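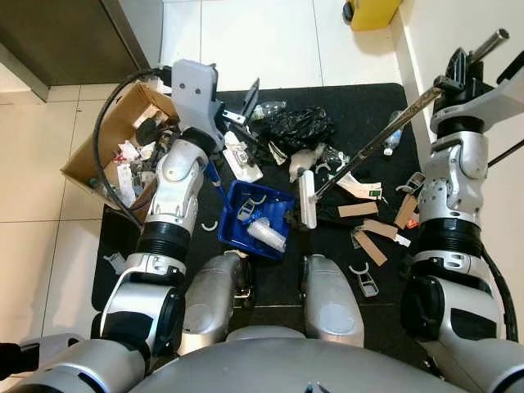

Bottles, packaging and a blue tray on the black mat, with a box full of discarded items beside it.

Oct 23, 2024
By Vimala Thomas

Clearing a littered workshop floor goes faster if you pick up before you sweep. Take bottles and crumpled bags first, then push the small stuff together with a long-handled brush. Tip a cardboard box toward you and fill it as you go.

Keep a shallow tray for parts. Clips and odd plastic pieces go in there – sort them at the bench later.

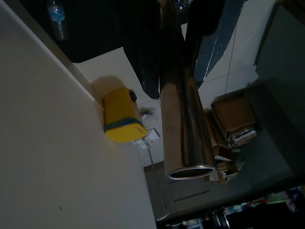 Steel tube, yellow object and a scrap of plastic near the cable.

Lift cables by hand and clear under them. Check inside open tubes for screws, and give yourself 30 minutes for the lot.

Related
Storing brushes and poles
13 uses for a shallow tray
Labeling parts bins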